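From: Abena Kyei
To: household list
Date: October 2, 2023
Subject: Re: bamboo mats and dark laundry in a small bedroom

Narayanan Chowdary wrote:

> We moved into a place with a very small bedroom in May and there is
> no good spot to fold clothes except on the bed. I have a bamboo
> sleeping mat on it (Skevberg, the tan one). Two questions. Does the
> mat snag knits? And do people fold black things separately? Mine
> come out covered in lint whatever I do.
>
> Also, is there any point in the Zarnden folding board? Géza says no.

I have used a bamboo mat for several summers and I fold on it all the time, so I can answer most of this.

On snagging: the flat part of the mat has never caught anything of mine. The edges can. If the binding has started to come away, a loose knit will find it. I pull sweaters toward the middle before I open them out. If a strip has split, run a piece of cloth tape under it. I did that to an old one and it held up for two more years.

A woven mat is better than a blanket for dark clothes. A blanket gives off fluff and black cotton picks it up right away. I wipe the mat with a damp cloth first and let it dry, then do the black things before anything else goes on the bed. Towels go last.
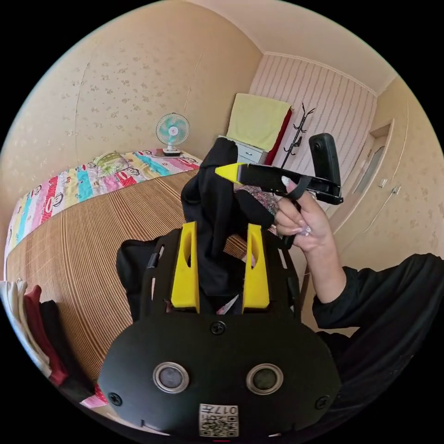
For the folding itself, the trouble with soft black fabric is that you can't see the seams in poor light. A black shirt in a heap is just a heap. I lift it by one point, let it hang until it untwists, and feel for the shoulder seam with the other hand. Once you have both shoulders the rest is the same as any other shirt. If you fold in the evening, put the lamp low and to one side – the seams show up better than they do under a ceiling light.

I do keep black things in their own pile. Small patterned pieces get lost in them otherwise. I once went a whole month without a pillowcase that was inside a pair of sweatpants.

I agree with Géza about the board. I bought the Zarnden one and it was fine for T-shirts but too narrow for anything long, and it slid on the bamboo. It is in the closet now. You can have it if you pay the postage.

As for lint, try turning things inside out before they go in the machine, and clean the filter every load. Myroslav posted a longer answer on that earlier in the year, message 907 in the archive. He recommends the Harasym brush. I haven't tried it. I use a damp rubber glove.

One thing I would like to know from the rest of the list: does anyone store a mat rolled over the winter? Mine has been under the bed flat, but we are getting a bed with drawers and there won't be room – I am worried that rolling it will crack the strips.

Abena

Contact the list owner | © Household List Archive | Back to top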